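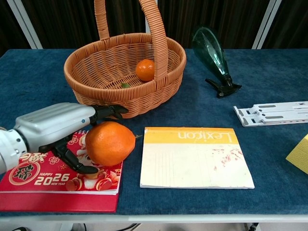
Where should oranges be kept in the weeks before New Year?
On the table, in a basket, where people will eat them.

I have held this opinion for years and I get louder about it every winter. Citrus belongs out in the open! A refrigerator drawer is a fine place for carrots, but an orange in a drawer is an orange you forget you bought, and by the time you find it there's a soft spot the size of a quarter. Put the same orange next to your elbow while you're paying bills and it will be peeled before you get to the electric company.

My favorite container is a wicker basket with a tall arched handle. Bowls are pretty, I know, and I own several. But a basket lets air in through the weave, and the handle means you can swing the whole thing over to the counter when you need the table for dinner. Mine came from a secondhand shop in Gandville and cost 3 dollars, which still makes me happy. I like it nearly empty, too. One mandarin at the bottom looks like a household that has been enjoying itself, and it's a very good reminder to go shopping.

Mandarins or big oranges? I say both, and I won't be talked out of it. A mandarin is for walking around with. A big orange is for sitting down with a plate and a napkin (or over the sink, if you're like me) and it deserves ten minutes of your evening.

Then there's the calendar. If you keep Lunar New Year, or just live near a shop that does, you've probably been handed one of those thick red booklets with lanterns and flowers on the cover and HAPPY 2026 NEW YEAR in big letters. Please don't put it away in a cupboard "to keep it nice." Leave it flat on the table by the fruit. Red and orange together do more for a gray afternoon than any candle I've ever bought, and a paper calendar gets used when it's within reach. I write on mine in pencil, all over, birthdays and dentist visits and which market had the good tangerines.

A notebook goes beside it, and the shabbier the better. I've used up four of them since I moved to Brindisgate, and every one ended with smudges on the cover and something sticky on at least one page. A notebook you're afraid to get juice on is a notebook you won't open. Mine has the recipe for candied peel, 83 phone messages from before I gave up my landline, and a running argument with myself over whether cloves belong in marmalade. Current position: two cloves, taken out before the jars are filled.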